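Fold a Zip-Up Jacket on the Bed and Stop Wrestling with It

I love folding jackets. There, I said it! T-shirts are fine, but a fleece with a zipper has some fight in it, and getting one down to a tidy square is a great little moment in the day. All you need is a bed and 4 folds.

Before you start

Pull the bedspread straight first. Lumps underneath will show up in your fold, especially with thick fabric. Then empty the pockets (tissues, always tissues) and close the zipper all the way to the collar.

1. Lay the jacket face-up with the sleeves out to the sides. Smooth it from the zipper outward with flat hands.

2. Pinch the cloth at the shoulder, one layer only, and lift a little so the bunched part drops back into place. Do the same on the other side.

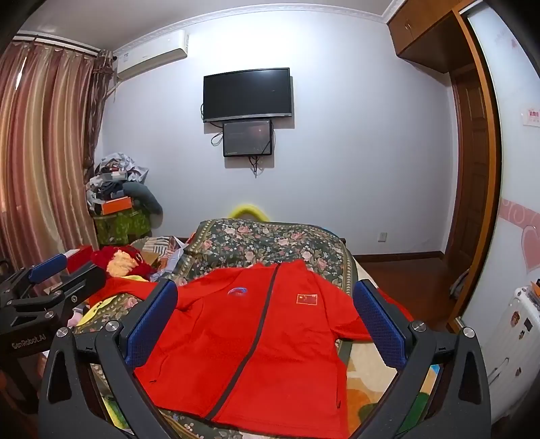
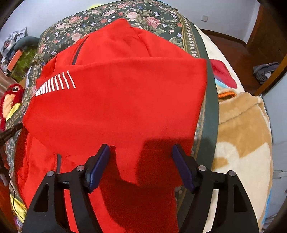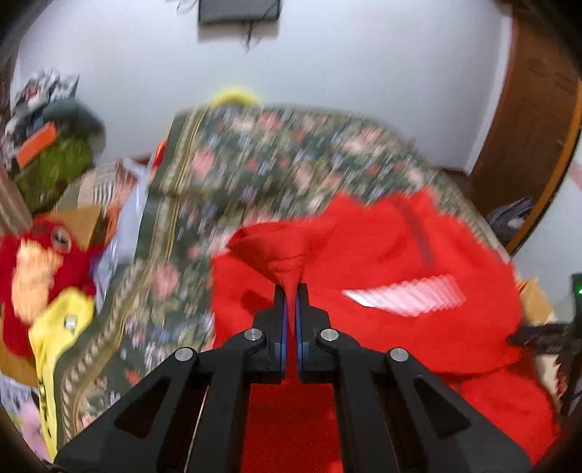

Red fleece on the flowered bedspread

Maribeth Yap
Home and Laundry Writer, Layug

3. Bring one side in toward the middle, then lay its sleeve straight down along the body. Repeat with the other side. The sleeves can overlap, but try not to stack both cuffs in the same spot or you'll get a hump.

4. Fold the bottom hem up to the chest, then fold once more to meet the collar. That makes 4 folds in all: two sides, then two up. Give it a gentle press with your palm, and don't squash it, fleece likes some air!

If the zipper buckles

Zippers are stiffer than the cloth around them, so they love to make a wave right where you want a flat fold. Open yours a couple of inches at the bottom and try again. My friend Ileana Filip folds hers with the zipper side down and swears by it, and I have to admit her shelf looks terrific.

If there's a hood

Fold it down flat over the back before step 3. For a really puffy hood, leave it out until the end and tuck the whole folded body inside. Kids go wild for this one, and it makes a pretty good travel pillow too.

I store mine standing on edge in a drawer, zipper side facing me, and I did the whole closet that way in December. Next up for me is the snow pants, and I have no plan for those yet.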